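Questions about handing in old computers

Stermont Reuse takes unwanted computers from homes and small offices, and passes on the ones that still have some life in them. These are the questions we get most at the front desk and by email. If yours isn't covered, write to us and mark it for Yhon Montoya.

What do you take?

Desktop computers, laptops, flat monitors, keyboards, mice, cables and loose parts such as memory and hard drives. Age matters less than condition. A tidy machine that is 8 years old is often more use to us than a newer one with a smashed case.

What don't you take?

Old glass tube monitors, printers of any kind, ink, toner and anything with a swollen battery. Your council site will have a place for all of these. Please don't leave them outside our door overnight.

Do I need to book?

Not for one or two items. For more than six, please email first so that we can clear some floor space. Larger loads come in through the Mishra Road gate, where there is room to turn a van.

Is there a charge?

Computers and laptops are free to hand in. Monitors cost £6 each, payable by card.

What happens to the files on my computer?

Every drive that comes in is either wiped or destroyed. We wipe with a program that writes over the whole drive and gives us a report at the end. If a drive won't finish the wipe, it goes for shredding. We don't look at what is on it, and we can't get anything back for you once a machine has been booked in.

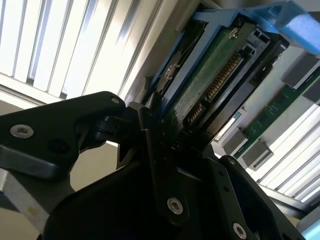
We'd still ask you to copy off anything you want to keep before you come. Photos are the usual thing people ring us about afterwards, followed by saved passwords. Sign out of your accounts as well — a laptop locked to somebody's account is very hard for the next person to use.

Can I keep my hard drive?

Yes. Take it out before you come, or ask at the desk and we'll do it for you while you wait, if it's a desktop. Laptops vary too much for us to promise that. A computer without a drive is still welcome.

How do I take the drive out myself?

Shut the computer down, unplug it from the wall and lay it on its side on a table. On most desktop towers one side panel comes off, either with a catch or with a couple of screws at the back. The drive has two cables, one for power and one for data. Pull both by the plug and not by the wire. Some drives sit in a plastic or metal carrier that slides or clips out, and others are screwed straight to the case. If you have a carrier, leave it in the computer for us when you've taken the drive out of it. They are a nuisance to replace.

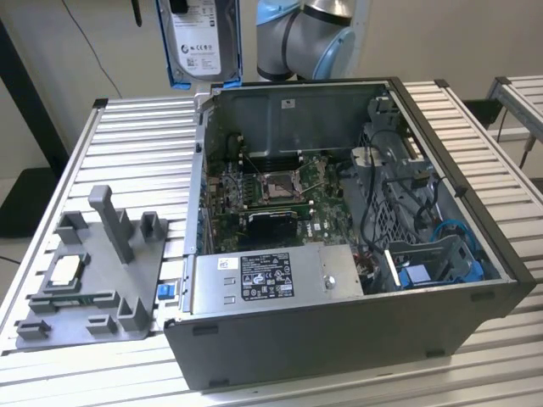 A Dell desktop tower with the side panel off.

Can I have proof that my drive was wiped?

Ask for it when you hand the machine in. We email the report within 21 days. Small businesses can have one list covering all their drives, with the serial numbers. We can't make a report for a machine that was left without a form.

Do you collect?

Within 35 miles, for offices only. Collections are done by Hitent, who bring their own crates and will give you a two-hour slot. They can't carry anything down from an upper floor unless there is a lift.
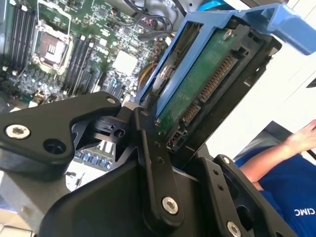
Should I send the power lead and other cables with it?

Please send the power lead if you have it, and the charger in the case of a laptop. Other cables are useful but not needed. Tape them together so they don't get parted from the machine.

Who gets the computers in the end?

Most go to schools and to people referred by local advice centres. The rest are sold in our shop on Atura Street, and the money pays the rent on the workshop. We can't hold a machine for a particular person.

When are you open?

The desk is open from 10am to 4pm. We shut for stocktaking in September, and the dates go up on the door beforehand.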